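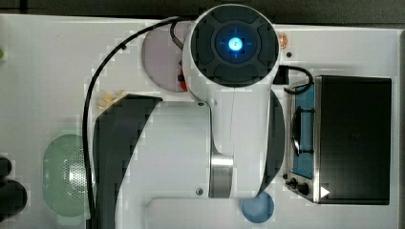
Funded work | Progress reports

Posted in April by the Ruvine project office

Ruvine Catchment Water Quality Scheme: progress report for the third funding period

1. Status

Work under the grant is on programme for monitoring and behind programme for bankside fencing. Spending is within the approved total. One change to the fencing specification is put forward for approval in section 5.

2. Monitoring

Samples were taken at all 16 points on the main river and the Kolov tributary. Each point was visited monthly, and the three points below the Rulley outfall were visited a second time after heavy rain. Samples were tested for phosphate, nitrate, ammonia and suspended solids. Dissolved oxygen and temperature were measured on the bank.

Phosphate remains the main concern. Readings on the upper river were low and changed little through the period. Readings below Rulley rose after rain and took several days to return to their earlier level. The pattern is the same as in the previous period and is consistent with run-off from the two hard-surfaced yards on the east bank. Ammonia was above the scheme's own warning level once, at point 11, and was back below it at the repeat visit.

Suspended solids on the Kolov tributary were higher than in the previous period. The bank has slipped in two places upstream of the ford, and the soil there is bare. Sampling point 7 lies directly below the larger slip, so its readings should not be taken as typical of the tributary as a whole. They are marked in the data tables accordingly.

The turbidity probe supplied by Rinaldi was out of use for part of the winter. The wiper had jammed and the lens was coated. The probe was cleaned, recalibrated against two standards and put back. The gap in the record has been left blank and no values have been filled in.

3. Fencing and bankside work

The target for the period was 1260 metres of stock fencing on the east bank. The lower and middle lengths are complete. The upper length was not started, as the ground was too soft for the post driver from December onwards. The contractor has agreed to return when the field will bear the machine, at the rate already quoted.

Drinking points for cattle have been put in at both completed lengths. The stone at the lower one has settled and will need topping up before summer. Willow cuttings were planted behind the fence on the middle length. Survival will be checked in the next period.

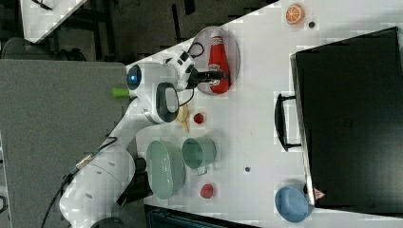

Comments on the draft of this report were invited from landholders. One reply asked why the fence on the middle length had been set so far back from the water, and said that the strip behind it would be full of thistles and balsam within two years unless someone was paid to cut it. The same reply asked for a gate wide enough for a tractor and topper.

The set-back follows the grant conditions and cannot be reduced. The point about access is accepted. The original specification allowed only for a foot gate, and no cutting was costed after the first year.

4. Spending

Laboratory charges were slightly above the forecast owing to the extra wet-weather samples. Fencing costs were well below it, for the reason given in section 3, and the balance will be needed in the next period. Travel and equipment were as forecast. The repair to the probe was carried out under warranty.

5. Decisions requested

Approval is requested to carry the unspent fencing money into the next period.

Approval is also requested to replace the foot gates on the completed lengths with field gates, and to include field gates on the upper length. The cost can be met from the contingency line.

6. Next period

Monthly sampling will continue at all points. The bank slips on the Kolov will be surveyed once levels fall, and a costed repair will be submitted separately. The upper fencing length is expected to take 5 working days once the contractor is on site. A cutting plan for the fenced strips is being drafted and will go to landholders before it is sent to the funder.

This site uses cookies to remember your settings and count visits. Accept all | Manage cookies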